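Teaching by hand: a demonstration lead on what a robot can pick up from people

Wednesday, April 12, 2023

The demonstration program at Kragh began in January with two operators and one remote-control station in a rented unit behind a tile showroom. It now has a library of 2131 recorded demonstrations, most of them made away from the unit, in people's own homes.

The woman who runs the program trained as an occupational therapist and spent nine years in rehabilitation before moving across. She asked that her name be left out, as did the operators. We spoke at her desk over most of an afternoon, with one break when a courier needed a signature.

She said the job was easier to explain than people expected. "We do the task, the task gets recorded, and the learning team trains on the recording. My part is everything up to the point where the file is handed over."

Two ways of showing

There are two methods in use. In the first, an operator sits at a station and drives a robot arm from a pair of handles, watching through cameras. The station is called Usen. In the second, the operator carries a gripper in the hand, with a camera attached, and does the job directly. That tool is called Fillell, and the program has made several versions of it.

"With Usen you get the real arm, with its real limits," she said. "If the elbow can't go there, you find out straight away. The trouble is that it's slow. A person on the handles takes three or four times as long to put a cup on a shelf, and they get tired in a way that shows up in the data. You see the little hesitations."

The hand-held tool is faster, and it can go in a car. Its weakness is that a human wrist will do things the arm can't follow. A check is run on each recording to see if the arm could have reached every position, and recordings that fail are dropped. In the most recent batch of 356, the check removed 70.

"That was a bad batch," she said. "We had a new operator who was very quick and very flexible. Good hands. I had to ask him to move as if his shoulder was sore, and after that he was fine."

What an operator learns

New operators spend their first week on blocks and their second on kitchen things. She does not let them record anything for training until the third. Most of the correction is about pace and about the approach to an object.

"People grab from wherever their hand happens to be. I want them to line up first, then close, then wait a beat, then lift. The wait matters a lot. Without it the grip and the lift blur together and the policy starts lifting before it has hold of anything."

She also asks them to make mistakes. One recording in each set includes a missed grasp followed by a proper recovery - backing off, opening, coming in again. When the program began, every demonstration was clean, and the first trained arm had no idea what to do after a miss. It would carry on to the drop-off point with nothing in its fingers and open them there.

I asked if it was hard to miss on purpose. She said it was harder than doing it right. Operators tend to overact, and a fake miss looks nothing like a real one. Her preference is to keep the accidental ones and label them.

Remote work has its own habits to break. There is no feeling in the handles, so operators at Usen learn to judge contact by eye, usually from a fingertip bending or an object shifting. Some learn it in a day. One operator, a former crane driver, never needed telling.

Out of the unit

The move into homes came after a poor result. A policy trained on 177 demonstrations, all from the same white bench, worked well on that bench. She took the arm to her sister's place in the next suburb and set it up on a kitchen table with a checked oilcloth. It reached for the checks.

Since then the operators have been asked to work on whatever surface is there. Beds, ironing boards, the top of a chest freezer. They lay down a cloth if they like, or leave it bare, and they change it between sets.

Bottles are the current task. They were chosen for being common and awkward. A clear one is hard for a camera to make out, a full one swings differently from one that is nearly empty, and one lying on its side can roll when it is touched. The operators vary which way the caps point and how close together the bottles sit.

"I get asked why we don't tidy up the background," she said. "The arm will be working in front of somebody's curtains one day. It may as well see curtains now."

She brought up one of the bottle views on her screen, with the gripper open over a teal cloth and a blue drink bottle lying beyond it. 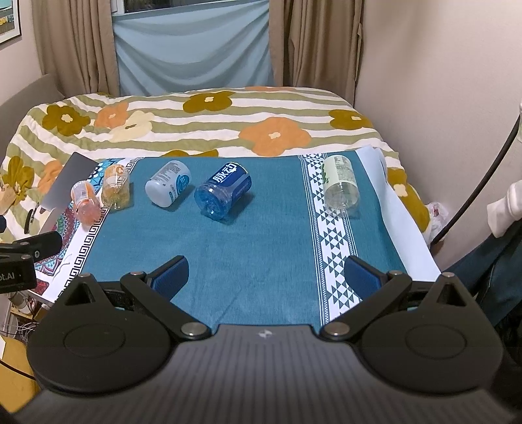
What goes wrong

Most lost recordings come down to dull causes. A battery runs flat, a lens gets a thumbprint, a cable catches on a drawer handle halfway through a reach. Operators carry a printed card with the start-up checks on it, and she can tell from the files who has stopped reading the card.

Bigger problems come from two people showing the same task in different ways. Last month one operator was standing bottles up by the neck and another by the middle. Either is acceptable. Mixed together in equal parts, they produced an arm that aimed for a point between the two and knocked the bottle over. The fix was a written convention: middle first, neck only if the middle is blocked.

"I don't like having too many rules," she said. "Every rule makes the data narrower. But that one we needed."

What comes next

The next project, Roltudden, combines both methods. Operators will record a task with the hand-held tool, the arm will try it, and a person at the station will take over by remote control whenever it goes off course. Only the takeover portion will be kept for the next round of training.

She expects it to cut the hours spent on demonstrations that teach the arm things it already knows. She would not say by how much. The first trial is laundry, starting with socks and face washers, and she has asked the operators to bring in their own.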